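Plemo is a software package for working out where a hand-held gripper was, and what its fingers were doing, from recorded video. It was written by Arvo Manninen and Aino Hirvonen at Cunduvura, and first released in December under the name Stalton, which its authors dropped after failing to agree on how to say it.

The program matches each wide-angle picture to a map of the room, then turns the resulting path into motions a robot arm can copy. Long stretches of plain wall defeat it. Ceilings, much ignored by architects, it likes very much. 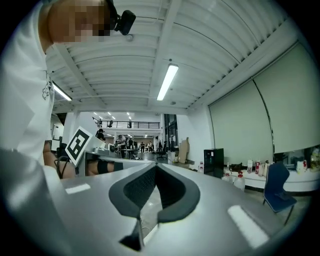
Recording with hand-held grippers, seen from one of the tools. The other device carries a square black-and-white marker.

Markers give the software a known shape to measure against when the map fails. Version 176, dated June 19, 2021, added a check that throws out any path passing through a table – a fault the manual had until then listed under "known behaviour".

Planning is left to a separate tool, Deschamps, which accepts up to 1000 paths at a time. It will take 2000 if asked, and then stop without comment.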